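Lendstead Slots Catalog – data card

A flat list of 411 casino titles offered through the Brutska platform, one row per title and operator, 2605 rows in all. Fields: title, studio, operator, launch month, stated return to player.

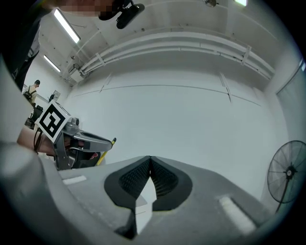

Riet Hermans wrote in to ask why jackpot titles appear twice under some operators. Those operators run a local and a pooled version, and each keeps its own row.

Launch months come from operator notices. Where a notice was missing

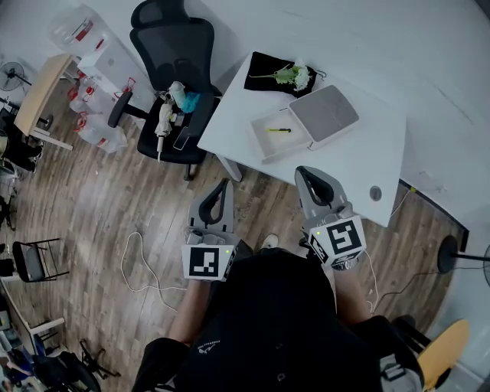 the field is left blank – 4 rows as of the February update. Corrections go to Callum Aitken.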